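Speaker notes: When a Shopper Has a Bad Day in Your Store and Tells the Internet
Retail staff training day, Purelmont community hall, morning session

Welcome everybody, wait for the coffee line to settle. Mention the restrooms are past the coat racks and the side door sticks, so give it a good shove.

Start with a question to the room. How many of you have ever walked out of a store upset and told somebody about it before you even got your seat belt on? Let the hands go up. Mine's up too. Then ask how many of them told the store. Leave a nice long pause there and don't rush to fill it, I always rush this part.

Slide 2. The parking lot story. Tell it slowly. I was a new front-end supervisor at Gillow, back when we still had the old registers with the drawers that flew out and hit you in the stomach, and a woman came through with a stroller and a big tote bag. One of our door people asked to look in the tote. He didn't ask the person ahead of her or the person behind her. He was polite enough, I'll give him that, but she was red in the face by the time she reached the parking lot, and she wrote the whole thing up sitting in her car. By the time I came back from lunch the post had 1,766 comments, and I hadn't heard one word about it from anybody inside the building.

(If they laugh about the registers, let them. It's a friendly crowd usually.)

What I did next was the wrong thing, and I want to be open with them about that. I typed out a reply explaining our bag policy. It was 500 words long! I was very proud of it. It had the word "procedure" in it four times. You can guess how that went over. People don't want to read the policy when they're standing up for somebody who got embarrassed in front of her kid.

Slide 3. What I'd do today. Talk through it, don't read it off the screen. I'd write two or three plain sentences with my first name on them. I'd say I was sorry she left feeling that way, and I'd ask if I could call her. Then I'd close the laptop and go find the door person, who by the way had been working a double and had no idea he was famous.

Slides 4 and 5. Leave these up during the stretch break, 10 minutes, and remind them the muffins are for everyone.

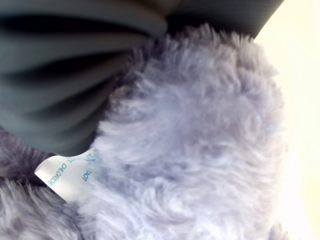
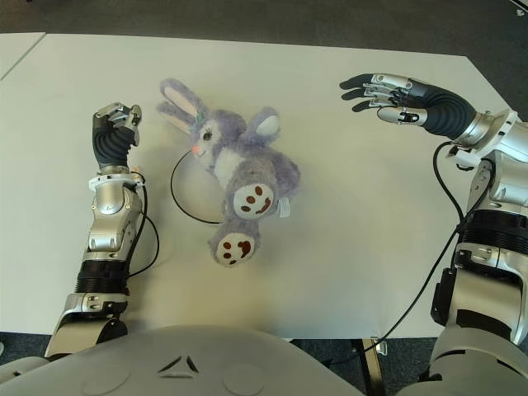

Slides 4 and 5: lavender plush, both slides.

Back from break. Slide 6. The bag check itself. Ask the folks from Meijer, if any came this year, how their front end likes to handle it, and really listen, don't just nod and move along to my next point. Ours at Gillow changed after that summer. Either every bag gets looked at or none do, and there's a sign at eye level before you reach the door so it doesn't land on you as a surprise. The sign took longer to agree on than you'd believe. We argued about the word "kindly" for most of an afternoon.

Slide 7. Clothes, hair, tattoos, pajama pants. Somebody always brings up pajama pants, so I may as well get there first. My feeling is that if a person has shoes on and is buying groceries, then good morning and welcome in. If the store does have a dress rule, it has to be posted, and the person enforcing it should do it quietly, off to one side, with a manager nearby. Never across an aisle. I've seen it done across an aisle, over the bananas, and I can still hear it.

Practice round. Pair them up. One is the shopper, one is the employee, switch when I ring the bell (bell is in the blue folder bag with the markers). Use the Terkico cards for the situations, but take out the one about the returned ham, it gets silly and we lose the room.

Walk around while they practice. Listen for "ma'am, it's our policy" and gently ask them to try it again another way.

Slide 8, questions. We have 40 chairs and they need to be stacked by noon for the lunch group, so stop the questions at 11:30 even if it's going well. Sign-in sheet goes back to the front desk, and please, everybody, take a muffin for the road.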